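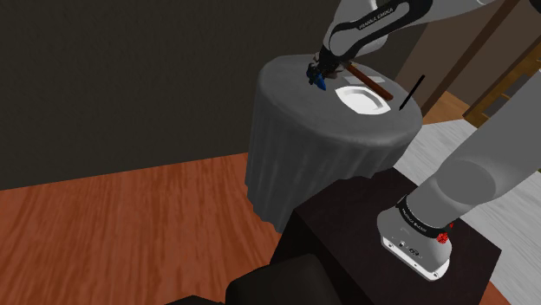
Round table, gray cloth.

Monday, late

Slept badly and got up before the alarm. The heat has not let go since the start of August and the bedroom holds it all night. I had the fan on the floor pointed at the bed, then on the chair, then off. At five I gave up and made coffee and did the dishes from last night.

Drove out to Burnis to look at the second apartment. The listing said two bedrooms. The second one has no window, and the door opens against the closet so you can get either one open but not both. The kitchen was better than I expected. Gas stove, deep sink, a real pantry with shelves up to the ceiling. The water ran brown for a bit and then clear. The woman from the rental office said that was from the building being empty. It could be true. I wrote it down.

Rent is the same as what I pay now, plus parking. It would cut the drive to work to nine minutes, which I timed on the way back. From Bostville it takes me 40 on a good day and I have stopped having many of those, with the bridge down to one lane.

I don't know what I want. In the spring I was sure I wanted to be out of this place by fall. Now I walk around it measuring things and I get attached to the hallway. The bookcase won't fit in Burnis unless it goes in the room without a window. The round table would fit if I gave up on the armchair.

Had lunch in the car. Cheese sandwich, a peach that was hard on one side.

Stopped at Juritz on the way home for boxes. They only had the large ones, which I learned my lesson about last time – you fill them with books and then you can't lift them. Bought three anyway, plus tape. I'll use them for bedding and coats. If I don't move they can go in the basement. I also looked at lamps and didn't buy one.

Called the landlord about notice. It's sixty days if I go month to month, thirty if I wait for the lease to end. He was polite about it and asked if something was wrong with the unit. I said no. Then I mentioned the bathroom fan, the back step and the window over the sink that has been painted shut since I got here. He said he would send somebody. I've heard that before, but he did fix the step the last time I complained, and it held for a year.

Afternoon was mostly sorting. I did the hall closet and got as far as the second shelf. Threw out a bag of dead batteries (the drop-off is at the library, so really I put them by the door), two umbrellas, a box of checks from a bank I left a long time ago. Kept the sewing tin. Kept the good scissors, which I have been looking for since winter and had already replaced. Found the warranty card for the refrigerator, never mailed.

There was also a folder of old utility bills. I paid $69 for gas one January in the first apartment and wrote "too much!!" across it in red pen. I'd take that now.

Read for an hour before supper. I'm still on the Rimkutė, the long one about the ferry town. It's slow but I like how she does weather. There's a chapter that is almost all waiting for fog to lift and I didn't skip any of it. I don't think I'll finish before it's due back. I'll renew it if no one has a hold on it.

Supper was eggs and the rest of the green beans. Too hot for the oven. I'd planned to walk after, but the mosquitoes were bad as soon as the sun got behind the houses, so I went as far as the mailbox and came back. Water bill, dentist card, a flyer for gutters.

Knee is better. I noticed on the stairs in Burnis, second floor, no elevator, and it only caught once near the top. Still icing it at night. I should put the stairs on the list, though. Carrying groceries up in February is a different matter from carrying a notebook up in August.

So, for the list:

- stairs
- the room with no window
- ask about the brown water
- parking, is it a fixed spot or first come
- what day they pick up trash

The office wants an answer by the end of the week. I told her I'd call. I'll sleep on it if it cools down enough to sleep.

Need to buy: milk, dish soap, ice trays.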